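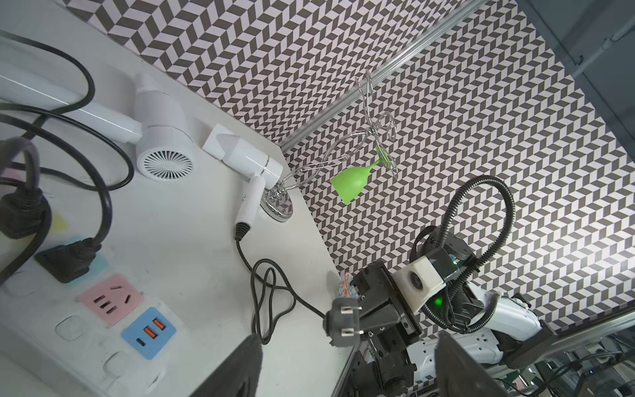 Progress Report: Plug Insertion Work, Pivness Project
Reporting period ending in January

1. Where we stand

The method we proposed, which trains the arm on 721 demonstrations and then lets it correct itself from the wrist camera, now runs end to end on the Nonmont table. I would not call it a result yet. The headline number in our last update came from a tidy table with one appliance and one outlet in view. We have stopped quoting it.

2. What changed

The current setup is meant to be harder. There are two power strips, more than one hair dryer, cords lying in loops, and a chrome wine-glass holder standing close to the work. The arm carries a two-prong plug toward the strip while its own cord drags behind it. Shiny wire and thin black cord are both things the old training set barely had.

Over 40 trials on this table, the plug went in fully on 19. The older baseline from the Dobre group, run by us with their settings, managed 17 fewer on a first pass, but we gave it less tuning time than our own method got. Until that is evened out, the gap should not go into any slide.

3. What I doubt

The proposal claims the policy "understands" which cord belongs to which plug. I see no evidence for this. When we moved the second dryer, the arm often went to the same spot as before. A simpler reading is that it has learned places — a few of them — and does well when the plug happens to be there.

The camera correction step may also be doing less than we say. With it turned off, the drop was small enough to be chance.

4. Next period

We will rerun both methods with equal tuning and shuffled layouts, then repeat at Poris with a strip the arm has never been trained on. The scoring will be done by someone who doesn't know which method is running.

5. Budget

Spending is at 29 percent of the yearly total. No change requested. I ask that the public demo be put off until the rerun is in.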